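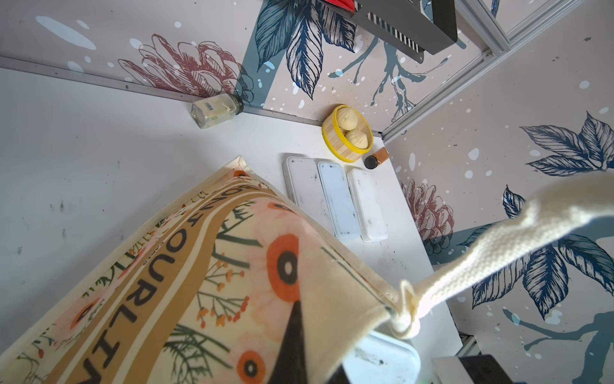 Figure 2. Wrist camera view in the patterned cell at Pluston, with the tote bag in front of the steamer and the plastic containers.

4.2 Rules for preparing and recording a manipulation cell

In this section we describe the rules which we used when the cells at Gosby and Pluston were prepared for recording. The rules grew out of our own mistakes in the first campaign, when each operator arranged the table as he or she liked and the notes were written afterwards from memory. Such notes could not be compared between the two sites. We therefore wrote a short code of practice, called Catex in the rest of this paper, and both sites worked with it from July onwards. Catex has 12 rules. We discuss only those which changed the daily work; the full list is given in the appendix.

The first group of rules concerns the background. Rule 1 says that the walls of a cell must be covered completely and that the covering must be recorded by its own code. A plain wall is permitted, but a patterned one is preferred for at least one cell at each site. In Figure 2 the two walls carry large drawn flowers and leaves in red, navy blue and teal, and the tote bag on the table has a flower print too. We consider this combination useful. A segmentation method which depends on a quiet background will have difficulty with it, and a household kitchen is seldom quiet. Rule 2 asks that the covering is not changed in the middle of a session. If it becomes torn or loose, the session is closed and a new one is opened under a new code.

The second group concerns the objects. Rule 4 requires that soft and rigid objects are present together. The tote bag is the soft object in Figure 2, and the flat white containers, the jar and the bamboo steamer stand for the rigid ones. A soft object has no fixed shape, so its position cannot be given by one point and one angle. Catex asks the operator to write down three things for a bag: the direction of the opening, the state of the handle, and whether any other object is partly hidden by it. The last item was often forgotten in our first campaign. In the view of Figure 2 the bag hides the lower parts of two containers, and an annotator who sees only this view cannot give their full outline. Rule 5 says that in such a case the outline must be marked as incomplete. The annotator must not complete it by guessing.

Rule 6 treats objects which do not stand upright. The operators at Pluston had the habit to correct every fallen bottle before they started, and in this way the recordings showed a tidier table than a robot will meet in use. Under Catex, an object that lies on its side may stay so, and its posture is written as "lying" together with the direction of the cap. The jar near the rail and the small bottle to the right of the steamer are both of this kind. For an object placed inside another one, such as the two buns in the steamer, the container and the content receive separate entries, connected by a common number.

Rule 7 concerns printed text. Text on an object is to be transcribed as it can be read in the view, without completion. For the bag in Figure 2 the correct entry is the large capital letters "OURLIN" and a remark that smaller lettering is present. A barcode is noted as a barcode only.

The third group concerns contact. Rule 9 requires that the contact between a gripper finger and a soft object is labelled from the wrist view and from the force signal separately — the two labels are compared only later. We found this separation important. When the annotator could see the force curve, he tended to see contact in the picture also where the picture alone did not show it. For the wrist view, Catex permits the labels "contact", "no contact" and "not decidable". The third label was not popular at the beginning, and the instructions at Gosby had to be rewritten to make clear that its use is not a fault of the annotator.

Rule 10 limits the number of persons who may change the arrangement in one session to 2. Rule 11 prescribes a pause after each 5 recordings, in which the table is compared with its written sheet. Small marks on the table surface do not have to be removed, but they should be mentioned if a method under test uses the surface for calibration.

Some points remain open. Catex says nothing on lighting beyond the requirement that it stays constant, and our colleagues in the Holanda project have proposed a more exact rule, which we have not yet tried. The version of the code used for all results in Section 5 is the one dated 2025-03-19 — later changes concern only the wording of Rules 5 and 7.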